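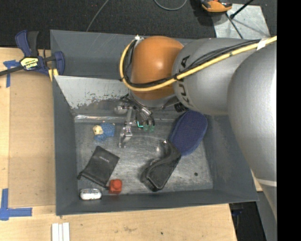
Scale model helicopters collect dust faster than almost any other kind of model, and most damage to them occurs during cleaning and storage. The following guidance is issued to members of the Lesville Model Workshop and applies to plastic and resin kits of military helicopters in all common scales. Before any model is handled, the work surface should be checked for grit and old adhesive. Metal trays and bins need particular care: a scuffed floor with pale scratches will mark a painted fuselage, and chipped, flaking paint on an inner panel sheds particles that settle into panel lines and are difficult to remove. A clean cotton cloth, folded double, should be laid down first.

Rotor blades

Main rotor blades should be removed before cleaning wherever the kit allows it. Blades that have been glued in place must be supported from beneath with one hand while the other hand works. Brush from the hub towards the tip with a soft, flat brush. Brushing across the blade puts strain on the root, where most breakages occur.

Blades that droop unevenly may be corrected by resting them on a level foam block for two days. Heat should not be applied.

Canopies

Clear parts are to be cleaned with lukewarm water and a small drop of washing-up liquid. Window sprays containing ammonia must not be used, as they can cloud the plastic permanently. Dry with a lens cloth. Where a canopy has been attached with water-based glue, use a cloth that is barely damp and keep it away from the joint.

Weapons pylons and aerials

Small fittings are best left alone. A hand-held rubber blower, of the type sold for camera lenses, will lift nearly all loose dust from pylons, sensor housings and wire aerials. Canned air is too strong for these parts and may leave a residue.

Decals

Wipe over decals only if they have been sealed with varnish. Lifted edges may be pressed down with a damp cotton bud after a little setting solution has been applied – allow five hours before handling the model again.

Storage

Models should be stored upright on their own landing gear, with the rotor blades wrapped separately in acid-free tissue and labelled by position. Bubble wrap should not touch painted surfaces, as it can leave rings in the finish during warm weather. Boxes kept in lofts should be brought down before July and returned in the autumn.

Members who display their models in open cabinets are advised to dust them every seven weeks.

Guidance last revised Tuesday, June 16, 2020.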